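Sinopses cortadas e volumes fora de ordem depois da importação para o Pundimo

Estado: resolvido, com um ponto em aberto
Aberto por: Jonatan Wallin
Componente: importador Greltetlow
Prioridade: normal

Descrição do problema

Bom dia. Uso o Pundimo para manter um catálogo de banda desenhada e de séries sobre músicos, quase tudo manga, com algumas séries de televisão adaptadas. Na terça-feira passei o catálogo antigo para a versão nova com o importador Greltetlow. São 134 fichas. A importação terminou sem mensagem de erro, mas quando abri as fichas encontrei dois defeitos.

O primeiro: as sinopses compridas param no meio de uma frase. A ficha de "Stestivel", por exemplo, acaba em "e o baterista decide que", e o resto desapareceu. Na exportação original o texto está completo, confirmei num editor simples.

O segundo: nas séries com mais de um volume, a ordem está errada. "Stestivel" tem quatro volumes na edição da Tsakiris e o último aparece logo a seguir ao primeiro. Para quem lê a página isto é grave, porque o resumo do último volume conta quem fica com a editora discográfica e quem ganha a audição.

Peço desculpa se alguma palavra técnica não é a correta, o português não é a minha primeira língua.

O que já experimentei

1. Repetir a importação com o catálogo vazio. O resultado foi igual, com as mesmas fichas cortadas e nos mesmos sítios.

2. Importar só a ficha de "Stestivel". Também ficou cortada, portanto o problema não depende da quantidade de fichas.

3. Mudar a codificação do ficheiro. Pensei nos acentos e nos nomes japoneses com vogal longa. Os acentos aparecem bem nas duas maneiras e o corte continua.

4. Apagar a cache do programa e reiniciar. Nenhuma diferença.

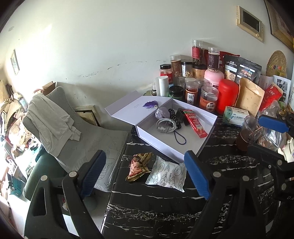
Primeira resposta do suporte

Olá, Jonatan. Obrigado pelo relato tão detalhado. Pode indicar quantos caracteres tem a sinopse antes do corte, contando os espaços? E pode enviar as linhas da exportação que correspondem aos volumes de "Stestivel"? Basta o cabeçalho de cada um, sem o resumo.

Pergunto também se as fichas foram escritas à mão ou copiadas de outro catálogo. Quando o texto é colado, às vezes ficam marcas invisíveis que o importador lê como fim de campo.

Resposta do Jonatan

As sinopses foram escritas por mim, à mão, ao longo de vários invernos. Só as notas sobre os autores foram coladas, e essas estão completas.

Contei os caracteres em três fichas cortadas e as três têm 2000 certos. Devia ter feito esta conta logo no princípio. As fichas mais curtas estão todas intactas. Há 15 fichas com sinopse acima desse tamanho e são precisamente essas as que estão cortadas.

Sobre os volumes, os cabeçalhos são assim:

Stestivel, vol. I – A audição
Stestivel, vol. II – O contrato
Stestivel, vol. III – Digressão de inverno
Stestivel, vol. IV – Duas editoras

No Pundimo a ordem que eu vejo é I, IV, II, III. Não compreendo a lógica, porque nem alfabeticamente dá este resultado. Se fosse pelo alfabeto, o volume IV vinha no fim.

Análise

O limite de 2000 caracteres vem do campo "Resumo breve", que na versão antiga não existia. O Greltetlow encontra um campo chamado "sinopse" e, por predefinição, liga-o ao resumo breve e não ao campo "Enredo", que não tem limite. O texto a mais é descartado sem aviso. Concordamos que devia haver um aviso e isso foi passado à equipa do importador.

A ordem dos volumes tem outra causa. O importador não reconhece numeração romana e, na falta de um número, ordena pelo título que vem depois do travessão: "A audição", "Duas editoras", "Digressão de inverno", "O contrato". Enfim, quase. Com esta regra o volume III ficaria antes do IV, e o II no fim, o que não coincide com a sua lista. Pode verificar se os títulos na exportação têm alguma diferença em relação aos que escreveu aqui?

Resposta do Jonatan

Verifiquei e o erro é meu. Escrevi os títulos de memória, a partir das lombadas da edição da Tsakiris. Na exportação o volume II chama-se "O contrato", mas o volume III está como "Uma digressão de inverno" e o volume IV como "As duas editoras". Com estes títulos a ordem alfabética é "A audição", "As duas editoras", "O contrato", "Uma digressão de inverno", e portanto I, IV, II, III. É exatamente o que vejo no ecrã.

Fiquei contente por haver uma explicação. Agora só preciso de saber como corrigir sem perder as classificações que já dei às séries na versão nova. 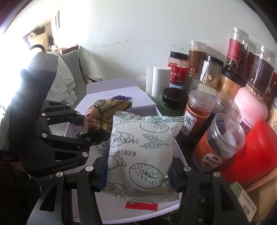
Embalagem branca com desenhos a verde: donut, croissant e espigas de trigo.

Solução proposta

a) Faça uma cópia do catálogo atual pelo menu Ficheiro, opção Guardar cópia.

b) No Greltetlow, abra "Correspondência de campos" e mude a linha "sinopse" de "Resumo breve" para "Enredo".

c) Marque a opção "Atualizar só campos escolhidos" e escolha apenas o Enredo. Deste modo as classificações, as datas de leitura e as notas pessoais não são tocadas.

d) Para os volumes, escreva o número em algarismos no campo "Ordem" de cada um. O título pode continuar com numeração romana, o programa só olha para o campo "Ordem" quando ele está preenchido.

e) Depois de atualizar, apague o conteúdo do resumo breve nas fichas cortadas. Se ficar lá, a página da série mostra os dois textos seguidos.

Confirmação

Segui os passos pela ordem indicada. As sinopses estão completas, incluindo a de "Stestivel", onde agora se lê o que o baterista decide (sai da banda, mas volta no volume seguinte). As classificações ficaram como estavam.

No passo e) tive uma dúvida, porque o botão de apagar está cinzento enquanto a ficha não é aberta em modo de edição. Talvez valha a pena dizer isto nas instruções.

Os volumes também estão na ordem certa em todas as séries, menos numa. É uma antologia com um volume zero, publicado depois dos outros, que contém as histórias do tempo em que os irmãos tocavam na rua. Se escrevo zero no campo "Ordem", o programa trata-o como vazio e volta à ordem alfabética.

Ponto em aberto

O zero no campo "Ordem" é de facto lido como campo por preencher. Registámos o defeito em separado. Até haver correção, pode numerar o volume zero como primeiro e avançar os restantes um lugar – o número não aparece na página pública da série, serve só para ordenar.

Jonatan: feito assim, e funciona. Por mim o pedido principal pode ser fechado. Agradeço a paciência com as minhas perguntas.

Contacto do suporte Pundimo | © Pundimo, todos os direitos reservados | Voltar ao topo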